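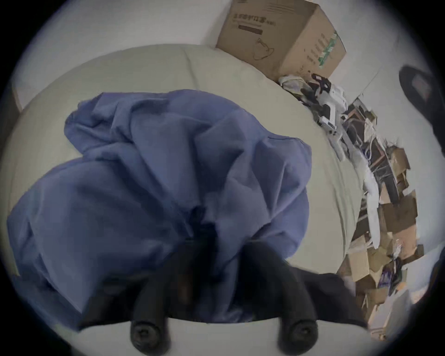
Why do we cut the joints before we teach the drawing? Because students read a drawing far better once their hands have met the timber, and the first fortnight at Fokthorpe is all chisels.

(Slide 2. Slow down here, I always rush it!)

So, the project. A small open shelter, four posts and a hipped roof, cut and raised by first-year students in one term. We call it the Wirkitz frame, after the workshop where I first learned to scribe a round log onto a square one – a skill I still find thrilling, sorry, I do.

Timber: larch for the posts, Douglas fir for everything above. 55 separate pieces, 13 kinds of joint. Pass the sample tenon round at this point and let people pull it apart.

(Slide 3, the budget.) We spent £3659, nearly all of it on wood. Pegs we made ourselves from offcuts of oak. Mention the Hendeo sharpening stones, people always ask afterwards.

(Slide 4.) The week the roof went wrong. One hip rafter came out 50 mm short, and I loved what happened next: the group went back to the full-size floor drawing, found the slip, and recut it before tea. Leave room for laughs about the chalk line.
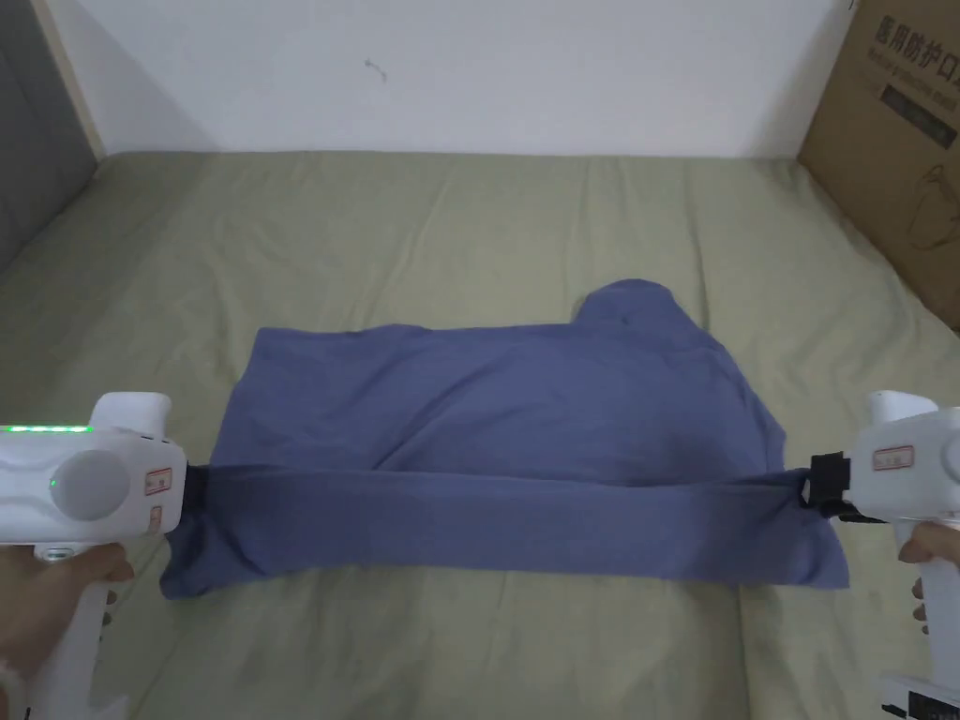

Slide 5: blue-grey T-shirt on a sage-green sheet

Assessment. No written exam. Each student keeps a notebook, and we mark the notebook alongside one joint of their choice. Read out the page on the scarf joint if there's time (it's wonderful, and the sketch is better than mine).

(Slide 6.) Next year: the Khổng bracket, three layers, all interlocking. I've cut one so far and it took me four goes. Bring it out of the box now, and then take questions.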